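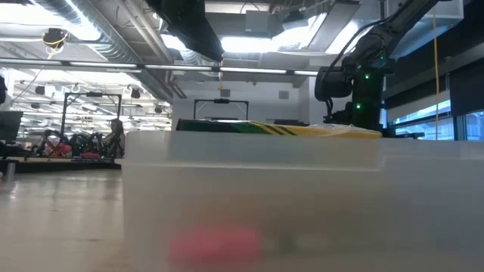 Frosted storage bin and a striped packet.

Gestora: joint statements by pairs of foreign ministries
6 min read
4 shares | 0 comments

Hello and welcome! Gestora is my collection of joint statements, the sort that get put out after one foreign minister has been to see another and everybody has agreed to "deepen cooperation in areas of mutual interest". I started saving them because I wanted to know how often that phrase comes up (very often), and then I couldn't stop.

Release notes are at the bottom. If you used the August version, please read them before you merge anything, because the row numbers have moved.

What you get

There are 191 statements from 20 countries, one statement per row, in statements.csv. The columns are:

id — my own number, has no meaning
date — the day the statement was published, which can be a day or two after the meeting
host — the country where they met
guest — the other one
text — the whole statement in English, line breaks removed
tone — see further down

Meetings held somewhere neutral gave me a headache. For those I put whichever ministry published first under host, and I know that's a fudge. If you're studying who visits whom, drop them (they're listed in neutral.txt, so it's a quick job).

Where the text comes from

All of it was copied from the ministries' own public web pages. Where the two sides published different English versions I kept the host's. I did think about keeping both, and I'd still like to, but lining them up by hand took me a whole weekend for a tiny pile of them and I ran out of patience.

Statements with no English version at all aren't in here. That leans the collection towards countries that bother with English, so please don't use it to work out how busy a ministry is. A quiet country in Gestora may be a very chatty one in its own language.

The tone column

Tone is a mark from one to four, where one is frosty and four is practically a love letter. I call it the Feradetti scale in the code, so that's what the variable name feradetti_raw means if you go digging. I read every statement twice, with a gap of some weeks, and where my two marks disagreed I read it again and picked. It's one person's ear, and my ear is British, so "frank and constructive" goes straight in as a two. Other people may well hear it differently — I'd love to see a second set of marks if you fancy making one.

Cleaning

The cleaning is done by a small script called Jinbridge, kept in the tools folder. It strips out menus and cookie notices, straightens the quotation marks and makes country names match. It leaves spelling alone, so you'll find "co-operation" and "cooperation" side by side, sometimes in the same paragraph. Names of ministers are left in the text as published.

To run it you need Python 3 and nothing else:

python jinbridge.py raw/ statements.csv

It will grumble about two files in raw/ with odd characters. Ignore it, they come out fine.

Known problems

A few pages had gone by the time I went back to check them, and those rows have a star after the id. Dates written as numbers only were a pain too: I took day first unless the ministry plainly does it the other way round.

Release notes

March 29, 2019: removed six duplicates, fixed the host on several rows, added neutral.txt. Row numbers changed, ids didn't, so join on id.

August version: first one I let anyone else see.

Reuse

My marks and the script are free to use for anything you like. The statements belong to whoever published them, so check their terms before reprinting whole ones. Corrections are very welcome, and the issues page is the best place to send them.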